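Home safety walk-through before our adoption visit, with my comments
21 October 2019

Our agency (Pietrzak) sends a checklist ahead of the home study, and I've been going room by room with a pen and a lot of coffee. Sharing my notes for anyone else in the waiting stage!

Smoke alarms, every floor: OK. Batteries swapped, and yes, the hallway one screamed at me.

Medicines locked up: OK. Bought a Doder lock box, the 715 with the key, and I love it.

Cleaning products out of reach: NOT YET. Still under the sink. Top shelf by the weekend.

Water heater setting: OK. Turned it down and taped a note on it so my husband leaves it alone.

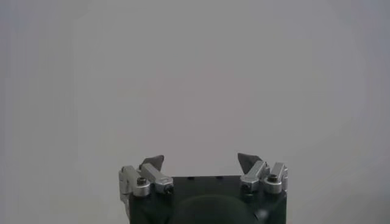
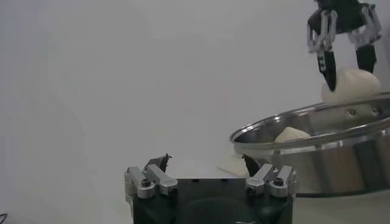
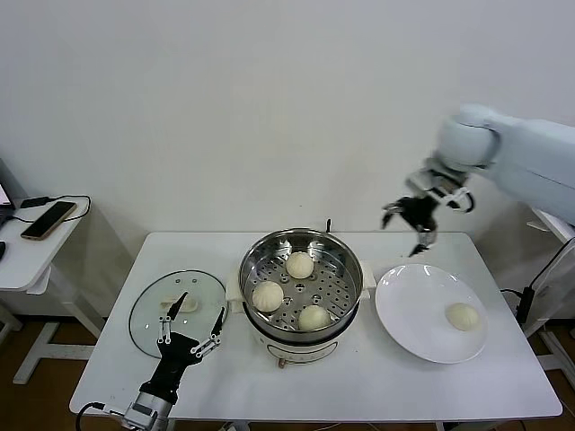

Three buns in the steamer pot

Stair gate: PARTLY. Top one is in, bottom one is on order (we may get siblings, ages unknown, so I'm doing both).

Bedroom windows: OK, 2 latches replaced.

Dresser and bookcase anchored: NOT YET. I have the straps, I just can't find the studs.

Emergency numbers posted: OK. On the fridge, plus a copy for my mom.

Fire escape plan: OK, drawn by me, so the stairs look like a ladder.

Visit is in November. Dresser first, then the sink.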